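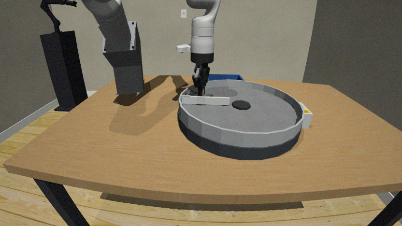 The simulated table used in the Numanmont tests, with the arm's gripper reaching down into the round tray.

Robot Gets More Practice at the Hard Part

10/6/26

A research group at Numanmont has reported a way to train a simulated robot arm that spends less time on the easy parts of a job and more on the moments when a grasp tends to go wrong. In tests finished in August, the arm completed a pick-and-place task from 30 of 60 starting positions. The same control program trained in the usual way completed it from 19.

The method is called Cemance. It was developed in the manipulation lab in Mahmoud Hall by Ximena Ledesma, a doctoral student, and Elvia Zepeda, who runs the lab. All of the work so far has been done in simulation. A report on the method is posted on the lab's site, along with the list of starting positions and the settings used for both sets of runs.

The task is to take an object out of a round tray with a raised rim and put it in a blue bin on the same table. The arm has to reach over the rim, close its fingers on the object, lift it clear and let go over the bin. A run counts as a success only if the object ends up lying fully inside the bin and the arm has moved away from it.

In ordinary training, the simulator puts everything back at the start after each attempt. The arm comes down from its resting pose, travels across the table and tries again. Ledesma said most of that motion is learned early and then repeated many thousands of times.

"It learned to get to the tray quickly," Ledesma said. "Then it kept practicing getting to the tray. The last little bit, where the fingers have to line up, was a tiny share of what it saw."
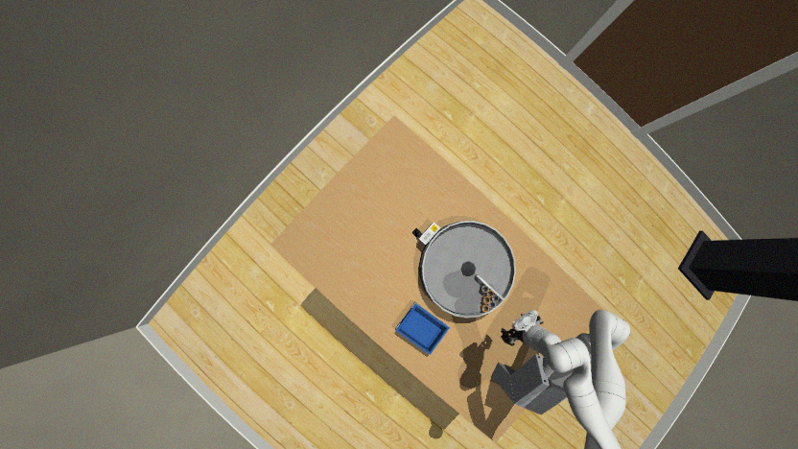 The work surface from high up, with the gripper just outside the round tray and the blue bin standing empty.

Cemance changes where practice begins. The simulator saves its full state at regular points during every attempt, including the position of each joint and each loose object. When an attempt fails, the program looks back through the saved states and asks which was the last one from which the arm still had a fair chance. New attempts then start from that state, with small changes made to the position of the object and the pose of the wrist.

The chance of success is estimated by a second, smaller network that the group calls Mama. The name came from an early version of the code and was never changed. Mama is trained alongside the control program on the same attempts. It gives each saved state a score. A sharp drop in the score between one state and the next marks a place that is worth practicing.

As the arm improves, the drops move. A state that was hard early in training may become easy, and the program then stops returning to it. If the score falls later for some other reason, the state goes back into the pool. A fixed share of attempts still begins from the normal start, so that the arm does not forget the approach.

Zepeda said that share turned out to matter more than the group expected. With too few full attempts, the arm became good at grasping from states that it could no longer reach by itself. The report includes a short section on those runs, which were stopped early.

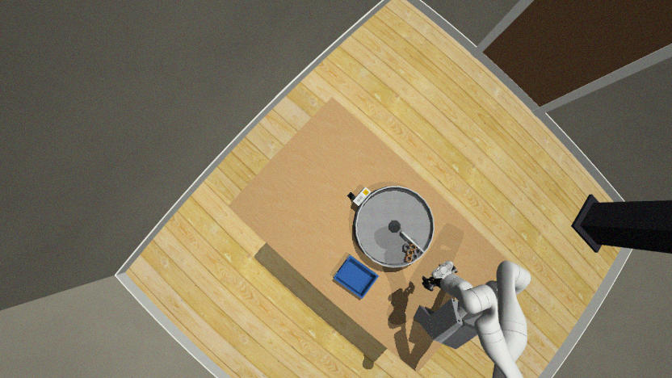
Thin objects gave the control program the most trouble under both kinds of training. A thin object leaves little to grip when it is flat, and a finger that comes down slightly off line can push it against the rim, where there is less room to work. In a position like the one with the scissors lying in the lower right of the tray, handles close to the rim, the fingers have to come down inside the wall without striking it. The arm can be just outside the rim, near the object, and still have most of the difficult motion ahead of it. Saved states of this kind were among those the program went back to most often.

Ledesma grouped the failures by cause after the tests. The largest group, before and after the change, was a finger touching the rim on the way down. That group shrank the most with Cemance. Drops during the move to the bin shrank a little. Failures in which the arm closed its fingers on nothing and carried on to the bin as if it were holding the object hardly changed.

The last kind is a problem of knowing whether anything has been picked up, and the method does not address it. The control program receives images and joint positions. It is given no reading of force at the fingers. Zepeda said adding one would be simple in the simulator, but the group wanted to compare the two ways of training without changing anything else.

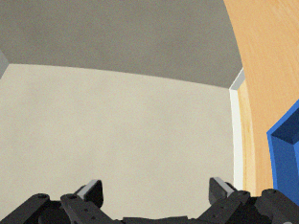 The comparison was set up so that both versions had the same number of simulated steps. This is a stricter test than giving both the same number of attempts, as attempts that begin partway through the task are shorter. Time spent training Mama was counted separately. It added to the computing bill, and the report says so, but the extra cost was small next to the cost of running the simulator and drawing the images.

The 60 starting positions used in the tests were picked before training began and were kept out of it. They differ in where the object lies in the tray and which way it points. The table, the tray and the bin did not move. The authors list this as the main limit of the result. A control program trained with the tray in one place may be learning that place, and the tests would not show it.

The group also tried two simpler versions. In one, practice began from saved states chosen at random, with no scoring. It did better than ordinary training early on and then leveled off below the full method. In the other, practice always began a fixed number of steps before each failure. That version was uneven from run to run. Ledesma said the fixed distance was often wrong, since a bad approach angle can doom a grasp long before the fingers close, while a slip can happen with almost no warning.

Half of the starting positions still end in failure, and the authors do not claim the control program is ready for use on hardware. Zepeda said the aim was to find out where training time was going.

"If you look at the runs one by one, a lot of them fail in the same few places," Zepeda said. "We wanted the training to notice that without one of us sitting there and marking them."

Moving the method to a real arm would take some work. A simulator can be returned to any saved state exactly, and a real table cannot. The lab plans to train in simulation first, then run the finished control program on a physical arm with the tray and bin in matching positions. Ledesma is also preparing a set of runs in which the tray is shifted between attempts.

The code for saving and scoring states will be released after those runs are finished. It was written for the lab's own simulator, and the parts that depend on it are being separated out so that other groups can use the rest.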